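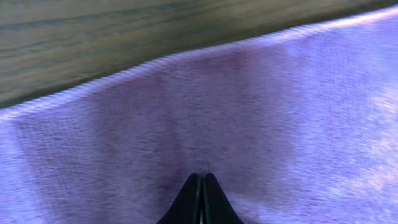
The Last Bus to Rerkside

Missed the 56. Saw its lights go round the corner by the bank, ran anyway, stupid, bag banging on my hip. Gone.

So. Plultbridge at eleven at night, September, rain coming in sideways. One bench. One man on the bench with a birdcage on his knees and a coat thrown over it.

"There's another," he said. "Thirty minutes. Goes the long way."

I sat down. What else.

I had my mother's keys in my pocket, the whole ring of them, the shed and the back door and one for a suitcase she gave away when I was ten. Fourteen keys. I'd counted them on the train. The house was sold, the new people wanted them by morning, and I had told the agent yes, fine, no problem, I'll bring them myself. Why did I say that. He would of mailed me an envelope.

"Darius Kuusk," said the man, and stuck his hand out from behind the cage.

I knew the name. Took me a second. The piano. He used to tune our piano, every spring, with a felt roll of tools and his shoes left on the mat. He'd had black hair then.

"You did the Grigaitė house," I said. "Top of the hill."

"The upright with the bad D." Straight off, like I'd asked him his own phone number. "She never let me fix it."

"She said she liked it."

"She said your father hit it with a shoe."

I hadn't known that. I sat there with the rain getting in my collar and I hadn't known that. Thirty-eight years I'd heard that note buzz, every hymn, every Christmas, and I thought it was just old.

Something moved under the coat. A scratch, a small wet cough.

"Is it sick?"

"Cold. My sister's got a warm kitchen." He lifted the corner, let me see an eye, put the corner back. "What happened to it? The piano."

Men came for it in a Romex van, I told him. Last week. Couldn't get it round the turn in the stairs and took the banister off and didn't put it back. I signed something. What was left I packed in one afternoon, mostly linens. I kept almost none of it.
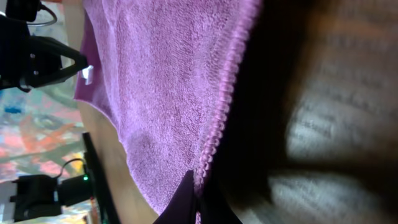
A purple towel with a pinkish-lavender stitched hem.

He nodded for a long time.

"Did you play it? Before they took it?"

"No."

"Not even the D?"

"No," I said. and then, "Yes. Once."

The bus came early. Nearly empty, windows all steam. He got on first with the cage held out in front of him, and the driver said no animals, and Darius Kuusk said it's a bird, and the driver thought about that and shut the doors behind us.

We went the long way. Past the school, past the mill, up the hill in the wrong gear. I had the keys in my fist. The porch light was on at the house, somebody elses bulb, whiter than ours.

I didn't ring the bell for my stop. Two more after that, I thought, then I'll walk back down.

He was humming to the bird. Flat, a little. I moved over to the seat across from him so I could hear.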